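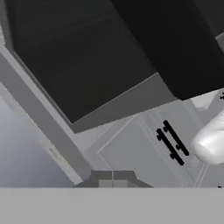 **Figure 4.** Rendered view of dark upper cabinets with a gray underside, seen at a tilt.

### 3.2 Storage height and daily reach in small kitchens

The height of upper cabinets is usually decided once, at the moment of installation, and then it stays the same for many years. In the apartments of the Vondgate block the cabinets were installed by the builder before the first tenants arrived, and no tenant was asked about body height or reach. For this reason we treat cabinet height as a fixed condition of the home, and we study how the household organizes its things under this condition.

We visited 12 households in March. Each visit had two parts. In the first part, the person who cooks most often showed us where the everyday items are kept and explained how this order was formed. In the second part, we asked the same person to prepare a simple meal in the usual way, and we noted every reach above the shoulder. The interviews were made by Yolanda Casado and Ramiro Collado, and the notes were coded separately by both. Where the two codes were different, the case was discussed until an agreement was found.

The most common pattern was a slow movement of objects downward. Plates and glasses had been placed in the upper cabinets in the first weeks, following the habit of the previous home, and later they moved to the counter or to a drawer. Several participants did not remember making this decision. One woman told us that the plates "came down by themselves" after her shoulder operation. The upper shelves then received objects of rare use – holiday dishes, spare jars, papers of guarantee – and in four households the highest shelf had not been opened during the last year.

This result agrees only in part with the model of Strand, in which the order of a kitchen follows the frequency of use almost directly. In our material, frequency explains the lower shelves well, but it explains the upper ones badly. Objects with a family value were kept high even when they were used each week, and the participants accepted the extra effort. Toledo observed a similar behavior in the Grudville houses, although his households were larger and the kitchens had a separate pantry.

A second pattern concerns the use of steps and stools. Participants under 40 climbed on a chair without comment, while the older ones preferred to wait for another person. Waiting has a cost that is difficult to measure with our method, and we return to this point in Section 5.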